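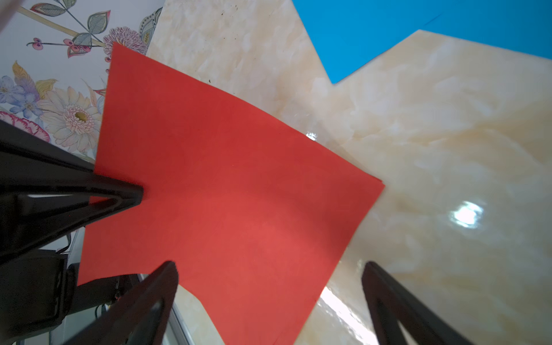
The Nundale contract wanted 300 good runs before the end of March, and by Sunday evening I had recorded 178. The task was sorting sheets, red from blue, and I did it by holding two handles and letting the arms across the room copy my hands. On my screen the red sheet lay tilted on the marble top with one black finger resting on it. I closed my left hand a little. I had learned to go in slowly.

My mother sorted paper at the Skurden mill for most of her life. She never looked at her hands. I looked at mine all day and still dropped things.
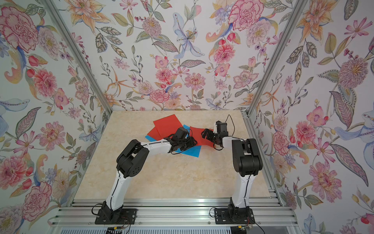
Both arms over the pile, red in the right gripper.

At 8 the night supervisor rang from Wason and asked how it was going. I said it was going. She said the Hao office had asked whether the demonstrations could be smoother, less like a person changing her mind.

"It is a person changing her mind," I said.

"I'll tell them you're working on it."

I put the phone down and took hold of the handles again.

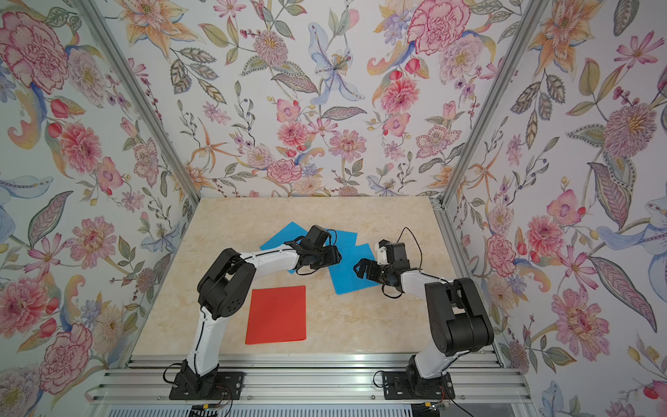

I thought about my mother at the kitchen table, teaching me to fold letters. She had put her hands over mine and pressed. She didn't explain any of it. After a while she took her hands away and I went on folding, and she got up to see to the potatoes.

I reached for a blue one.

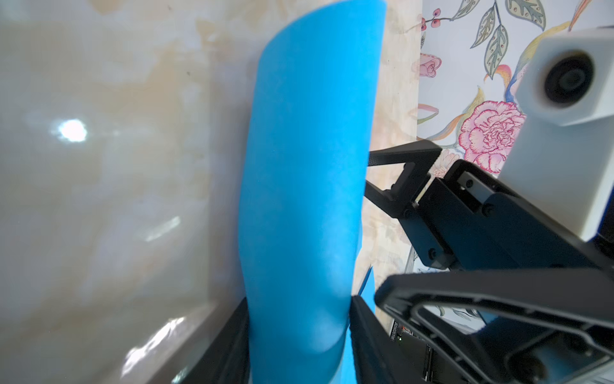 Blue sheet, held near its lower end.

I kept that run and started the next.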